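# Teaching the arm to pick blocks out of a bin, by hand and by remote

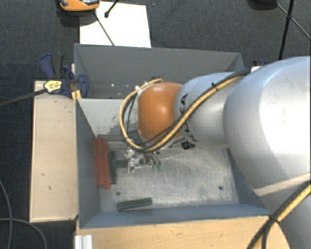

Kurek wrote in to say that hand guiding is a waste of an afternoon, that anyone with a controller and a little patience can record better demonstrations from a chair, and that my last page on the subject was "mostly complaints about elbows."

Fair on the elbows. The rest I'll argue with as we go, because I use both methods and they're bad at different things.

## Before you touch anything

Clamp your bins. You may think a metal bin is heavy enough to stay where you left it. The arm has no opinion about this and will happily teach you otherwise. A bin that slides between demonstrations ruins the whole batch, and it does so quietly, so you find out at the end.

Then check these:

- The cables have slack at every joint, with the arm reaching as far as it will ever reach.
- The payload setting matches the gripper you have on today. If it doesn't, the arm drifts the moment you release it into hand guiding.
- The emergency stop is within reach of the person teaching. Across the room doesn't count.
- The speed limit is set low.

## Method 1: moving it by hand

1. Put the arm in hand-guiding mode and hold it near the wrist. Don't steer by the gripper. Grippers are expensive and fingers are worse.
2. Bring it over the bin, high enough to clear the walls, and save a waypoint.
3. Lower it straight down toward the block. Go slower than feels dignified.
4. Line up the fingers with the long sides of the block and save a second waypoint just above it.
5. Go down to grasp height, close, and save again.
6. Lift straight up before you move sideways. Everybody forgets this once. The bin wall remembers.

The good part is that you feel contact. If the gripper is leaning on a bin wall, your arm knows before the software does. The bad part is that you're standing in the way of your own camera, and if you record video along with the motion, you'll get a lovely data set of your shoulder.

## Method 2: remote control

This is Kurek's favorite, and for blocks in the open it really is quicker once you've got the hang of it. At Murnton we recorded 2,167 demonstrations between two operators, and I'd guess my own early ones are still being used as a warning.

1. Match the controller's axes to your view. If pushing forward moves the arm toward you, fix that now. You won't "get used to it."
2. Turn the motion scaling down for the last bit of the approach.
3. Pause above the block – a real pause, hands still – and then descend.
4. Close the gripper, wait for it to finish, then lift.
5. Stop the recording before you start congratulating yourself. Idle time at the end teaches the robot to loiter.

Blocks lying against a wall are where this gets ugly. From a chair you can't tell a snug fit from a scrape. I do those by hand and let Kurek sulk.

## How many, and how varied

Start with 4 layouts and record a few good picks in each. Change the angle of the blocks between layouts, not only their position. Zbigniew Kwiatkowski ran a whole set at Cikside with every block parallel to the bin wall, and the trained arm treated a tilted one as a personal insult.

Throw out any demonstration where you hesitated, bumped something or changed your mind halfway. It's tempting to keep them because they took so long – that's the reason they're bad.

## When the playback goes wrong

**It closes on air.** Your grasp height is too high, or the bin moved. See clamps.

**It pushes the block first.** You came in at a slant. Redo steps 3 and 4 of the hand method.

**It stops with a force fault at the floor.** Raise the grasp waypoint by 2 mm and run it again at low speed.

The Mastoteck script for converting recordings still drops the last gripper command if you stop too early, so leave one full second after the lift. I reported it in May.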